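Putting the dishes away, February status

The chore I keep coming back to is the last part of dishwashing: taking clean things out of the rack and putting them where they live. It is dull, it happens every day, and the objects are rigid, which ought to make it easier than laundry. I have been testing policies on it since last spring, mostly in simulation, and I get asked often enough whether a machine can do it yet that I would like a page to point to.

The short answer is that an arm can do some of it, slowly, if the kitchen cooperates.

My current setup uses a policy Damilola Yusuf trained and named Jia. It takes camera input plus joint positions and outputs gripper motion in short chunks. I run it in a simulator called Sudevia, which lets me swap rooms, clutter and lighting without touching the task itself. The tasks are small: take an item out of a bowl, put an item into a bowl, move the bowl to a marked spot. Each one gets 100 trials with the start positions shuffled.

Taking a mug-sized object off a flat surface is close to solved by my standards. Bowls are worse. The gripper has to come in from above, the wall of the bowl limits how far the fingers can open, and a small error sideways puts a fingertip on the rim. On a real counter that means a bowl that slides or tips. In simulation it means a contact force spike and a failed trial.

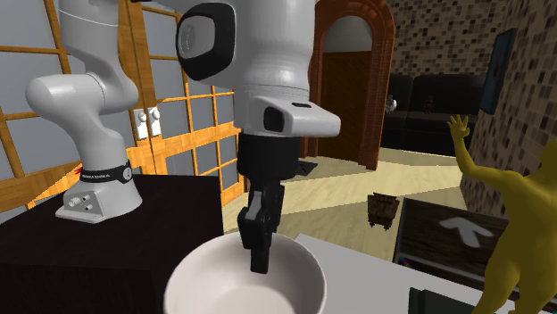
The failure I see most is a depth error. The policy goes down over the right spot and stops too high, closes on air, and then lifts as though it had the object. Damilola thinks the shading inside a pale bowl gives the network too little to work with, and I am inclined to agree, as a patterned bowl of the same shape does better. On the plain one, Jia failed 33 of its 100 trials. I count a trial as failed if the object is dropped, missed, or still in the bowl when time runs out.

Background clutter matters more than I expected. I had assumed that anything beyond arm's reach would be ignored. Moving furniture in the far part of the room changed the approach path on identical starts, sometimes by enough to touch the rim. More varied rooms in training reduced this. They have not removed it.

Then there is retrying. A person who misses a spoon tries again without thinking. Jia will retry 2 times if the gripper closes fully, which is a rule we wrote by hand on top of the policy. Ronja Grønli dislikes the rule and wants the behavior learned from demonstrations of recovery. She is probably right in the long run, but the rule took an afternoon and the demonstrations will take weeks.

None of this covers water, grease, a stack of bowls stuck together, or a drawer that sticks. I have no good simulated version of any of those, and I would not quote a simulated success rate as evidence about a real kitchen. For a shop floor the outlook is better. If the bin is always the same bin and bolted to the same bench, most of what I describe above can be engineered away, and you may not need a learned policy at all.

Next I am changing the camera placement — one view from the wrist, one from the side — and rerunning the plain bowl first. The logs go up on the Zarkach page once I have cleaned out the duplicate runs.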